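From: listadmin, Pitside bench
To: chores list
Date: Sun 27 June
Subject: Re: sweeping and emptying, where we stand

On the question of task lengths, I have trimmed the earlier message to the part I am answering.

> We looked at the Nultia numbers again and I still don't see a household
> chore in them. Picking up an object from a known spot is a skill. A chore
> starts with a dirty floor and ends with a clean one, and nobody in the
> house has to stand next to it. Until someone reports the whole thing,
> including getting rid of the dirt, I would keep the word "chore" out of
> the summary page. Also, can we please have failures listed by step? A
> single success rate for a five-step job tells me nothing about which step
> to work on.

Agreed on the failures by step. On the word "chore" I would go halfway.

The Dernov sheet now has 1,546 attempts in it, all arms and all sites together. Most are single steps: grasp the handle, bring the pan to the floor, move the item in, lift, tip. If you only want to know whether a machine can do one of those, the answer is yes on most days, for most objects we have tried. Chained together they are a different matter. An error of a few degrees in the grasp does no harm while the pan is on the floor. It shows up at the tipping step, when the wrist is already close to its limit and there is no rotation left to correct with.

Three things I would like the summary page to separate:

1. Reach and hold. Dustpans are made for people who pinch a handle and brace it with a thumb. A multi-fingered hand will often take the rim instead. The rim is thin and gives a poor lever arm against twist, but it puts the scoop closer to the wrist, and that helps later over the bin. We should record where the pan was held. At present the sheet has only "grasp OK".

2. Transport. Light items slide. A crumpled foil ball weighs almost nothing and rolls with small changes in tilt, so it is a fair test of whether the arm can keep the pan level on the way. Heavier debris hides bad motion. Fine dust hides it too, in the sense that you can't see what was lost until you wipe the floor. I would keep foil as the standard item and add dry rice as a second one.

3. Release. This is the weak step. The opening of a small bin is not much wider than the lip of a pan, the pan itself blocks the view of the bin from above, and the controller has to commit to an angle without seeing the landing point. Moon tried a wider bin and the numbers went up, as you would expect. I don't count that as progress on the chore, only on the bin.

There is also the matter of time. The limit in the protocol is 30 seconds for the emptying step and 5 minutes for the full sequence. A person does the first of these without stopping to look. I would leave both limits alone for now and report times next to the results, so that readers can judge for themselves.

For those who have not seen the emptying step up close:

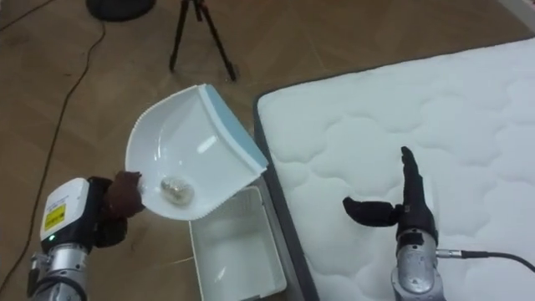
Dustpan held over the bin, foil ball still in the scoop.

Note that the bin stands on the floor between the pan and the edge of the mattress. Bedrooms are like that, and I would resist any proposal to clear the area before a run. Cables on the floor are a separate problem, and I have no good suggestion for them.

The second hand is another open point. A person would steady the bin with it. The protocol does not say whether this is allowed, required or scored. My proposal is allowed, not scored, with a column to say if it was used.

As for shop floors – the same sequence with a metal scoop and chips under a bench is easier in some ways, as the bin can be bolted down and the pan can have a handle made for the gripper. I would put that in its own section of the page and not average it with the household runs.

So, 2 changes to the sheet if there are no objections by the end of June: a field for grasp location, and a result for each step in place of the single yes or no. Old rows keep their old result and get a blank in the new columns. Please don't fill them in from memory.

Pitside bench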